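Sticky drawers, squeaky drawers and drawers that won't stay shut

I love fixing a drawer. It's a small job, you can do it with a cup of coffee going, and you get to enjoy the result every single day. We have 13 of them in this house if you count the workbench, and every one has given me trouble at some point, so these are the tricks I keep coming back to.

Start by emptying it

All the way, please! A surprising number of stuck drawers are just too full, or have an envelope jammed behind them. Pull the whole drawer out, set it on a towel, and shine a flashlight into the hole. Last April I fished out two pencils, a takeout menu and the instructions for a blender we gave away years ago.

If the drawer is stuck solid and something tall inside is catching on the frame, slide a thin metal ruler or a butter knife through the gap and push the thing down flat while you wiggle the drawer. Works on kitchen whisks, works on staplers. Potato mashers are the worst.

Wax the runners

For wood running on wood, plain wax is still my favorite. Rub the stub of a white candle along the bottom edges of the drawer sides and along the runners they sit on, then work the drawer in and out 15 times or so until it glides. Paraffin from the canning shelf is just as good. Beeswax smells lovely but it can feel a bit tacky at first, so buff it with an old sock.

Bar soap is what my grandmother used, and it does the job in a dry climate. We lived near the arroyo for a while and soap was perfectly happy there. Where I am now the summers are sticky, and soap pulls in the damp and leaves a gray paste, so I've gone back to candles.

Skip cooking oil altogether. It goes gummy, it picks up every crumb, and it soaks into bare wood and never really leaves.
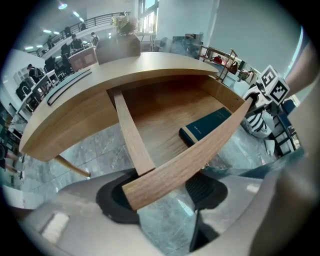
Find the tight spot before you sand. Rub a pencil or a bit of colored chalk along the runner, close the drawer, open it again and look for where the color has transferred. That's your high point. Take it down with 120 grit wrapped around a scrap block, a few strokes, then try the fit again. It is so tempting to keep going, but wood that swells in August shrinks back in January, and a drawer you've sanded too far will rattle all winter.

If you have a swollen drawer and company coming, try a hair dryer on low for a few minutes with the drawer out, keeping it moving. It's a temporary fix but a handy one! For the longer run, brush a thin coat of shellac on any bare wood once it has dried out. Leave it overnight before you put things back.

Metal slides

Different animal. Wax won't do much. Vacuum the track with the crevice tool, wipe it with a rag and a little rubbing alcohol, and then use a dry silicone or PTFE spray. Spray it on the rag and wipe it along — if you spray straight into the cabinet you'll get it on the floor, and then somebody goes skating in their socks. (Me. It was me.)

Check the screws while you're there. A slide that droops at the back usually has one loose screw, and a wooden toothpick with a dab of glue in the hole will give it something to bite on again.

Drawers that creep open

Put a level on the top of the piece first. Mine leaned forward a hair, and a folded bit of cardboard under the front feet cured it in one minute flat. If the floor isn't to blame, a small felt pad or a strip of the rubbery shelf liner on the runner near the back adds just enough drag.

That musty smell

Wipe the inside with equal parts white vinegar and water, using a cloth that's barely damp, and let it stand in the open air for an afternoon. Sun is wonderful if you have it, though don't leave veneer out there baking. Then tuck in an open jar lid of baking soda for 3 days with the drawer shut. Stubborn old pieces might need a second round, and a coat of shellac inside seals in whatever is left.

Liners

I cut mine from leftover wallpaper, using a paper grocery bag as the pattern so I don't ruin the good stuff. Leave them loose — glue and adhesive liners are a misery to scrape off, and you'll want to change the pattern sooner than you think. A tiny square of double-sided tape in each front corner is plenty.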